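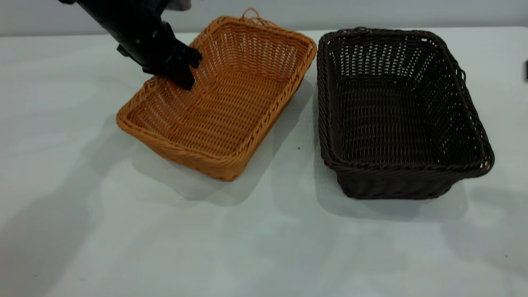
Zanside Adds Nesting Baskets to Its Home Storage Line

OLLIDLEY, 08/09/2007 - Zanside will begin selling a new woven storage basket through its Ollidley store and by mail order. The basket is called the Khaemba and comes in two colors, dark brown and orange. The first run is 1,000 baskets.

The Khaemba is a rectangular basket with rounded corners and a thick braided rim. Zanside designed it for shelves, hall tables and bathroom counters, where people want small things kept together and easy to reach.

"Customers told us they liked our round baskets but lost space in the corners of the shelf," said Akinyi Rashidi, who manages the home line at Zanside. "We started on a rectangular one in July."

The baskets stack one inside the other when they are empty. Stores can keep a set in the space of a single basket, and so can anyone who only brings them out when guests come.
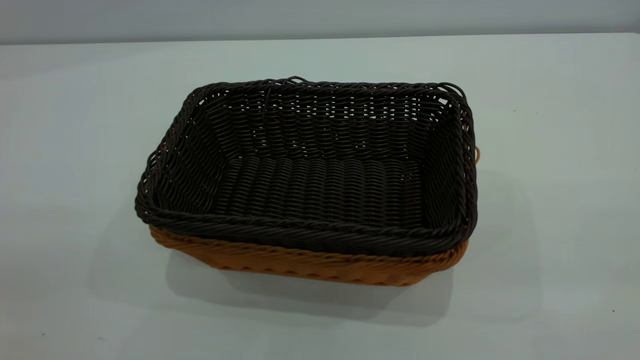
Nested Khaemba baskets, dark over orange-brown.

Each basket is woven from synthetic strands and can be wiped down with a damp cloth. Zanside advises against putting it in a dishwasher or leaving it next to a heater. A loose strand can be tucked back into the braid by hand - it should not be cut.

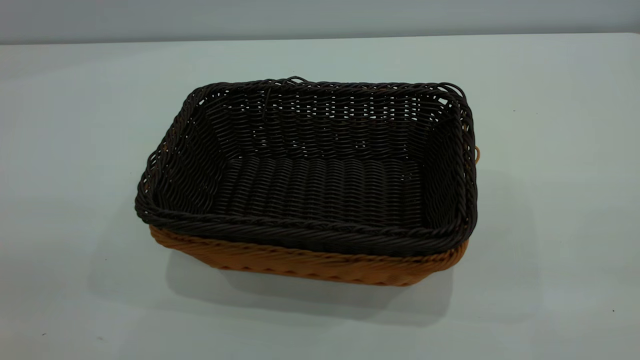
Pricing is the same for both colors. Baskets are sold singly or in a mixed pair, and mail orders ship within 7 days. Returns are accepted at the store with a receipt.

Revgate, which handles shipping for Zanside, will pack mixed pairs nested to keep the box small. "A smaller box costs the customer less to receive," said Teodor Fjeld of Revgate.

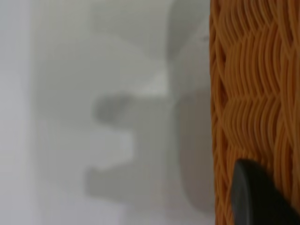
Store staff will have both colors on display from opening day. Zanside plans to add 3 more colors if the first run sells well, and will take suggestions at the counter.

Press contact: Jordan Hartley, Zanside, Ollidley. Sample baskets are available to home and garden editors on request.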